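30 November 2019

Day nine without sugar, and I am still waiting for the clear head I was promised.
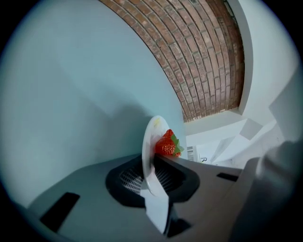
Lalit Tomar says I'm doing it wrong. According to him fruit counts, all of it, and anyone who keeps eating fruit has only swapped one habit for another and can't expect results before the spring. He had a lot more to say on the subject, and most of it came from the Flolletti book, which he has now lent to three people at work.

I have read the Flolletti book. It's 900 grams of paper if it's an ounce and the first half is testimonials. A woman in Ullham gave up sugar and her knees stopped hurting. A man gave it up and got promoted. I don't doubt her knees felt better, but she also started swimming that month, it says so on the same page, and the author goes right past it. The promotion I can't even argue with.

What I've noticed so far, trying to be fair: I sleep the same. My skin is the same. I was in a foul mood on days two through four, which the book calls "release" and I would call missing my cookies. Coffee tastes like a wet road without anything in it. My pants fit a little better, maybe, or else I've been hitching them up differently.

Then there's the price of it. The Brasar unsweetened granola costs more than the regular kind and has less in it, as far as I can tell mostly oats, and I have oats. The yogurt is the same story. Someone is doing well out of this. Mrs. Prajapati at the corner store says the book's people sent her a display stand with their own snack bars, and she put it by the register and has sold hardly any. I looked at the back of one. Date syrup, second ingredient. When I mentioned this to Lalit he said dates are different because of the fiber. So fruit counts except when Flolletti sells it.

I told him I'd finish the thirty days and I will, mainly so I can say I did. My mother put sugar on tomatoes and lived to a good age, though I know that proves about as much as the knees do.

Weighed myself after supper, forgot to write down last week's number, so no use to anyone. Beans again tomorrow. Need to call about the gutter before it freezes and return the casserole dish, which has been sitting by the door since the potluck. Also find out if mustard has sugar in it. I have a feeling it does and I'd like one more night of not knowing.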